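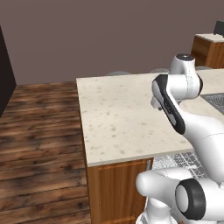

Is the Seteck countertop sealer worth buying for a stone kitchen counter?
Worth it, I'd say, if your counter has begun to darken under a spill and you have one free evening to give it. If water still beads up nicely on yours, save your money for now.
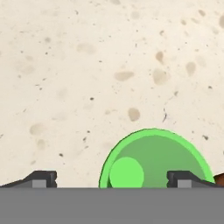
Sinan Dursun
Home and Kitchen Reviewer

I put off sealing our counter for longer than I'd like to admit. We moved into the house on Pratanby with a lovely speckled stone in the kitchen, and the previous owners left a drawer full of manuals and not one word on what had been done to the top. For a couple of years I wiped it, set coffee on it, rolled out a great deal of dough on it (my mother's flatbread, mostly) and thought no more of it. Then in January a puddle of lemon juice sat by the stove through dinner and left a dull patch the shape of a pear, and I started reading.

A sealer won't fix a patch like that, by the way. Acid marks are damage to the surface itself and they want polishing. What a sealer does is slow down oil and wine and coffee, so you get time to find a cloth. I wish the bottle said so in bigger letters.

The Seteck kit comes in a plain box with the sealer, an applicator pad, two cloths and a folded sheet of instructions. Mine was the 8-ounce size, and it did our whole kitchen with enough left for the bathroom vanity. You clean the stone, let it dry overnight, spread a thin coat, wait 20 minutes and buff off whatever hasn't soaked in. My one bit of advice is to work in small sections and be strict with yourself about the buffing. I got chatty on the phone with my sister halfway along, and the stretch by the sink dried to a haze that took me a good long while to rub out — my shoulder still remembers it.

The smell is mild. We opened a window and ate in the living room, and by morning it was gone. I'd used the Varghese spray in our old apartment and that one hung around for days, though I'll grant it was much quicker to put on, and cheaper too.

As for how it's holding up, I'm pleased! Olive oil used to leave a shadow if I so much as looked away. Now it sits on top and wipes off with a little dish soap. Red wine, same story. Turmeric still worries me and I clean it up at a run, so I can't tell you what would happen if I didn't. The color of the stone hasn't changed that I can see, and there's no plastic shine to it, a thing I'd been dreading.

I have two grumbles. The cap doesn't close well once sealer has dried in the threads, so wipe it before you put it away. And at 40 dollars it's a lot for a small bottle, especially if you have a tiny kitchen and will only use half.
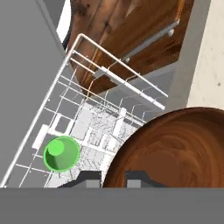 Looking after the counter afterward

Give it a full day before you set anything heavy or damp on it. After that, plain dish soap and warm water are all I use. I tried the Tokach stone cleaner for a month because a neighbor swore by it, and it was pleasant enough, with a nice orange smell, but I went back to soap when it ran out. Keep vinegar away from the stone if it's marble or anything like it.

Every so often I drip a little water near the stove and leave it while I make tea. If it leaves a dark spot, I'll get the bottle out again.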